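New hours and booking rules for the reading rooms

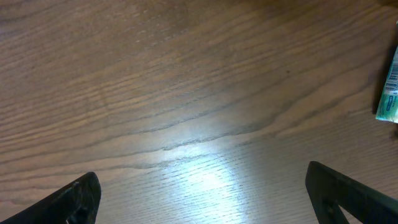 Reinholz Library, Department of Reader Services
2019-08-06

The reading rooms on the second floor will keep longer hours once the summer timetable ends. They will open at 8:30 in the morning and close at 9 in the evening, except on weekends, when they close at 5. The ground floor desk keeps its present hours, so books on hold have to be picked up before 6.

We asked readers in February what they wanted changed. We got 358 forms back, most of them on paper. The most common request by a wide margin was for later evenings, and 211 people put it first. The next was for a way to reserve a seat. A smaller group asked for the rooms to be left as they are, and several of those wrote at some length about noise.

Reserving a seat

Up to now seats have been first come, first served. From the start of the new timetable, half the seats in the North Room can be reserved. The South Room and the map alcove stay open to anyone.

You can reserve a seat up to seven days ahead, either at the desk or by phone. A booking lasts four hours and can be extended if no one is waiting. We hold the seat for 30 minutes past the start time and then release it. If you know you can't come, please call. Three missed bookings in a month and the desk will ask you to use the open seats for the rest of that month.

Online booking is not ready. The catalog system, Favotness, has a seat module, but it does not yet talk to our card records, and we would have had to ask everyone to register a second time. We will look at it again after the winter.

Bags, drinks and laptops

Water in a closed bottle is allowed in both rooms. Coffee, tea and food are not, and that includes the window seats. Coats and large bags go in the lockers by the stairs, which now take a coin that you get back. There are 97 lockers in working order. If a locker keeps your coin, take the locker number to the desk and you will be given another.

The South Room remains the room for laptops. Outlets on the inner wall have been checked, and the two that were taped over last winter work again. In the North Room laptops may be used on battery only, with the sound off. Please take phone calls on the landing or, better, downstairs. Sound carries up the stairwell more than people expect.

Local history material

The Pladatura papers have come back from the bindery and can be requested again. They cover the mill and the housing built around it, and include rent books, letters and a run of the company's printed notices. The papers can only be read in the North Room and must be ordered a day in advance. Pencil only, please. The desk has pencils.

The Natar valley maps are still out. We had hoped to have them by now, but two of the sheets needed more repair than was first thought. Readers who have asked for them are on a list and will get a call.

Photocopies of local history material cost the same as before, and the limit is still 100 pages per reader per week. You may take your own photographs without flash after signing the form at the desk. The form has to be signed once a year.

Questions

Finn Janssen has taken over the reading room schedule and is the person to ask about bookings, group visits and school classes. He is at the ground floor desk most mornings. Groups of more than six should get in touch at least two weeks ahead so that a table can be kept for them.

Printed copies of the new hours are on the shelf beside the returns slot. A large-print version is available on request.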